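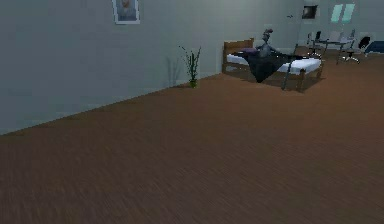 Call for Participants: Evaluation of the Siter Home Assistance Service

The Cullinane Institute for Home Care invites adults who provide or receive care at home to take part in a structured evaluation of Siter, a mobile assistance robot offered to households on a monthly service plan. The evaluation is conducted on behalf of Gotine, the supplier of the service, and will be carried out at the Institute's offices and online.

Background

Siter is intended for households in which one person spends much of the day in bed or seated. Under the service plan, the robot carries small items between rooms, brings objects within reach of a bed or chair, and notifies a designated contact when the person being assisted asks for help. It does not lift or reposition people and is not offered as a substitute for nursing care.

Before a home is accepted for service, Gotine prepares a simulated version of the rooms in which the robot will operate. The simulation is built in Bededar, the supplier's planning software, and includes furniture, windows, floor surfaces and a plain gray figure standing in for the resident. The household reviews the robot's proposed routes in the simulation and may request changes. The Institute has been asked to determine whether this review is understandable to people without technical training, and whether the resulting service plan reflects what they asked for.

What participants will do

Each participant will complete two sessions. In the first, held in person, participants will view simulated bedrooms and living rooms from the height of the robot and from above. They will be asked to identify places where a route seems too close to a bed, a desk, a chair or a plant, and to state where they would prefer the robot to wait when it is not in use. Staff will record these comments and enter them into Bededar.

In the second session, held online, participants will receive the revised plan and compare it with their earlier comments. They will also review the written service agreement, including the sections on response times, maintenance visits, cancellation and the handling of recorded data. A short questionnaire follows.

Participants will not be asked to install a robot at home, and taking part carries no obligation to buy or subscribe to the service. A Siter unit will be available at the in-person session for those who wish to operate it. This portion is optional and does not affect payment.

Eligibility

The Institute is seeking 56 participants. Applicants must:

Be 18 years of age or older.
Currently provide unpaid care to a person at home, or receive such care.
Be able to read and discuss written material in English, with or without assistance.
Have access to a computer or tablet for the second session.

Of the available places, 16 are reserved for persons who use a wheelchair or walker indoors. Employees of Gotine and members of their households are not eligible. Prior experience with robots is not required.

A support person may attend either session. Applicants who need large-print materials, captioning or other accommodations should say so on the application form.

Payment

Participants will receive $200 on completion of both sessions. Those who complete only the first session will receive half that amount. Parking is provided, and the cost of public transportation will be reimbursed on presentation of a receipt.

Privacy

Comments and questionnaire responses will be stored under a participant number. Gotine will receive a summary report and the route changes requested in Bededar, without names or contact information. Audio recordings made during the in-person session will be kept by the Institute and deleted when the report is final. Participants may withdraw at any time and may ask that their responses be removed before the report is issued.

How to apply

Application forms are available from the Institute's front desk, Room 782, and by mail on request. Completed forms should state whether the applicant gives or receives care and list the hours during which the applicant can attend. In-person sessions will be held in July, beginning at 9:30 a.m. and 1:30 p.m. Applicants will be notified in writing whether or not they are selected.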